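HOME > SUPPORT > FLOOR ROBOTS > STOPS AND FAULTS

Clearing a bumper fault under a table

The Sustier floor robot stops with code 294 when its front bumper stays pressed for more than 3 seconds. In a dining area the usual cause is a chair leg. The robot drives between the legs, turns, and wedges itself against the frame.

1. Press the red stop button on the robot or choose Hold in the Horkik app. Wait for the wheel light to go out.
2. Clear bags and cables from the floor where you will be standing.
3. Hold the chair by the top rail with both hands and move it straight back. Do not drag it sideways over the robot, as this can crack the bumper shell.
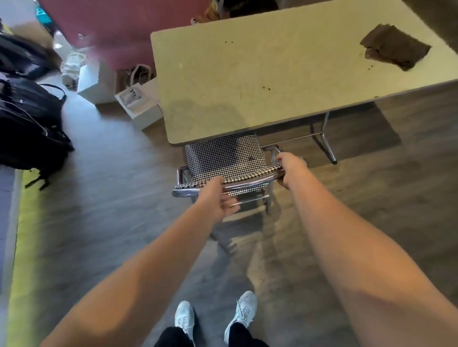

Can I pull the robot out without moving the chair?

Only if it slides freely. Pulling on a wedged robot bends the bumper arms, and the fault will come back on the next run.

4. Lift the robot by the side grips and set it on open floor.
5. Press the bumper at the left, center and right. It should click and spring back each time. If one side stays in, look for crumbs or a folded napkin behind the shell and brush them out.
6. Release the stop button and hold Reset for 5 seconds.

If code 294 returns, leave the robot switched off and order bumper kit Ezzat from the Ciltcombe parts desk. Do not tape the bumper switch closed or unplug it. With the switch bypassed, the robot keeps pushing after contact and can tip a light chair or run over a foot.

Chairs with legs less than 40 cm apart should be marked as a no-go area in the app.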